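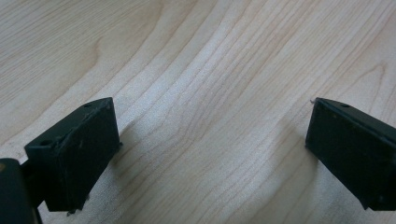
O tampo da mesa, madeira clara.

21 de março de 2022

Segunda-feira. Acordei antes do despertador e fiquei a ouvir o camião do lixo. Café, meia torrada, o resto do queijo que comprei no sábado.

O assunto do dia foi outra vez a horta. Fui ao talhão antes do trabalho, ainda com nevoeiro. As favas estão altas e duas filas tombaram com o vento da semana passada. Atei-as a canas. As ervilhas que semeei em outubro já dão vagem, poucas e pequenas. Apanhei as que havia e couberam todas no bolso do casaco.

O caracol comeu quase toda a alface da ponta norte. Pus cinza à volta do que sobrou, embora no ano passado não tenha servido de muito.

Passei na Rodrigues à hora de almoço para comprar batata de semente. Já só tinham da vermelha. Trouxe um saco e mais 14 pés de cebola, que vinham atados com ráfia e com as raízes meio secas. Ficaram num balde com água à sombra, nas traseiras. Perguntei pela mangueira e disseram-me que a Plasden deixou de fazer a de meia polegada – fica a de três quartos, que não serve na minha torneira sem redutor. O redutor também não havia.

À tarde chegou a carta da água do talhão. São 21 euros pelo trimestre, mais do que no anterior. O contador marcava 474 quando o li no fim do mês, e na carta vem outro número. Tenho de lá ir ver e telefonar. Guardei a carta na gaveta dos talheres, que é onde perco menos as coisas.

Depois do jantar sentei-me à mesa a fazer o plano dos canteiros num caderno. Batata no canteiro de baixo, cebola onde estiveram as couves, feijão junto à rede. O tomate fica para decidir. Queria experimentar a variedade que vi no catálogo da Poltetti, mas o envio custa quase tanto como as sementes. Se não encomendar até ao fim da semana, já não vale a pena este ano.

O canteiro junto ao muro continua parado. A terra ali é só barro e no inverno fica um charco. Pensei em fazer um estrado elevado, com 20 centímetros de terra boa por cima, mas ainda não medi nada.

Doem-me as costas do lado direito, de andar dobrado nas favas. Pus o saco de água quente.

Amanhã: plantar a cebola, ligar por causa do contador, comprar pão. Ver se chove. Se chover, a batata espera.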